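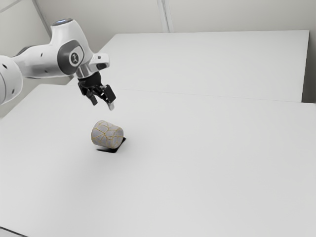
Search this site Enter keywords Go

Last updated: 2023-11-06

Bralon opens orders for Kellusitz, a practice kit for robot arms that have to pick up awkward things

I'm Tia Rowbotham, I run product at Bralon, and I get to write this release myself because I'm the one who has been pestering everyone about cups since March.

As of today you can order Kellusitz. It's a simulation kit for people who teach robot arms to grasp. You get a simulated arm with a two-finger gripper, a plain tabletop, and a library of objects that you can drop onto it in whatever pose you like. Upright is easy. We're much more interested in what happens when a cup is lying on its side, tipped a little away from the arm, and the fingers have to come down around a curved wall instead of a nice straight one.

The library ships with 40 objects. My favorite set is the crackle group, gray pieces with thin golden-yellow lines running over them in every direction. They're pretty (I have one as my desktop background), and they also give a vision system a hard time! Those lines look a lot like edges to software that is hunting for the rim of a cup. If your grasp planner only ever trained on smooth, single-color mugs, give it an afternoon with these and see what it does.

We kept the table bare on purpose. Early testers at Nuttall asked for clutter right away, and they'll get it in the next update, but I wanted a first version where you can look at one object and one gripper and work out why a grasp missed. You can pause with the fingers open above the object, move the wrist a hair, and run the same attempt again from that exact spot. I do this far more than I should.

What's in the box, so to speak:

The object library, with editable size, weight and surface friction. 18 ready-made starting poses for each object, including the sideways ones. A replay tool that saves every attempt and lets you step through it slowly. Export to the file types most labs already use, plus a plain spreadsheet of results for those of us who like a spreadsheet.

It runs on an ordinary desktop with a decent graphics card. You can install it on up to 3 machines with one license, and moving a license from one computer to another takes a couple of clicks - we were pretty firm about that, having all lost an afternoon to license servers at some point.

Our friends at Grisura are handling training. They'll run online sessions for new customers in groups of no more than 20, and you don't need to know any robotics math to join. If you can find your way around a 3D viewer you'll be fine. Bring a grasp that keeps failing and they'll dig into it with you.

Two things the kit doesn't do yet. Soft objects aren't supported, so no bags or sponges, and liquids are a way off. I get asked about both every single week and I promise they're on the list.

Orders and trial requests go through the Bralon sales desk. Press folks who'd like a review copy or a walk-through can ask for me by name - I'm happy to share my screen and knock a few cups around.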